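Before You Rent a Pair of Robot Arms for the Home Bar: Tips From a Doubter

Wastach has been mailing flyers all over Clinham for its two-arm kitchen helper, the Muli. The pitch is that you set it at your counter for a weekend, it makes drinks and does small prep, and you talk to your guests. The rental is $90 a day plus a delivery fee that went up between the quote and the bill. Buying one isn't something I can picture anyone on my street doing.

I had it for a trial and took notes. Most of what follows is useful even if you never let one in the house, since half the work turned out to be plain old bar setup.

Cover the table first

Put down brown kraft paper and tape the corners. The brochure shows bare marble. On a bare shiny top my small tools slid when the grippers bumped them, and citrus juice is no friend to marble anyway. Paper wrinkles, and a wrinkle under a cutting board makes it rock, so pull it flat before you set anything on it. Change it when it gets soggy. One roll from Hasby Hardware did the whole weekend with plenty left over.

Cut your own fruit

The salesman, Tariq Bugti, was pleasant and answered his phone, which I'll give him credit for. But when I asked if the Muli slices lemons, he said it "supports citrus workflows." I asked again. It does not slice lemons. It will move one from here to there.

So do your wedges ahead of time. Roll the lemon under your palm before cutting, trim both ends, quarter it lengthwise and flick the seeds out with the tip of the knife. Wedges keep in a covered dish in the fridge until evening. Keep knives off the table while the arms are powered, whatever the flyer says about safety stops.

Pick the right jigger

A double jigger, the hourglass kind, is what the instructions call for. Get stainless. Plastic ones flex and the printed lines wear off. Test yours with a measuring spoon before you trust it: one US fluid ounce is two tablespoons, and I have owned jiggers that missed by enough to taste. The waist in the middle is the handy place to hold it, for you or for a machine.

Rinse between syrups. A sticky jigger pours short, and sticky fingers of any kind are worse.

Time it yourself

The flyer says "a cocktail in moments." I used the kitchen timer. A plain whiskey sour, with everything already poured into easy-to-reach cups by me, took 9 minutes. My neighbor Lefteris Kalogeropoulos tended bar for years and made the same drink while we were watching the Muli think about the second pour. His was colder, too.

I asked Wastach whether theirs gets faster with use. The reply was a link to a video - sped up, as far as I could tell.

Read the deposit page

The deposit is $1281, and it goes on your card before the truck leaves. Liquid damage is your problem under the contract, which seems bold for a machine advertised to handle liquids. Ask for that clause in writing, ask who pays if a gripper gets syrup in it, and take pictures of everything at drop-off. Mine came back in full after 26 days. Lefteris thinks that's normal for rentals. I don't.

Measure your table

You need a sturdy table you can get behind, with wall outlets close by. My folding table shook every time an arm stopped. Run the cables at the back and leave yourself a clear side to stand on, because you will be reaching in to straighten things.

Cleaning up after

Wipe wooden boards the same night with hot water and a little dish soap, then stand them on edge to dry. For brown stains, coarse salt and half a lemon work better than anything I've bought. Oil the board once it's fully dry. Wash the jigger by hand and dry it right away if your water is hard.

Would I rent it again? For a kid's science party, maybe, with juice. For drinks, I'd put the $90 toward better gin and ask Lefteris over.
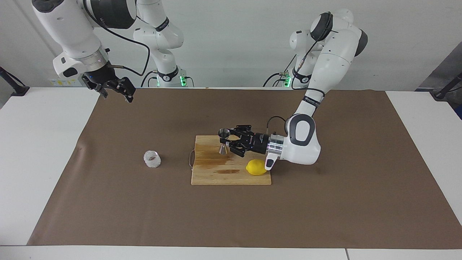
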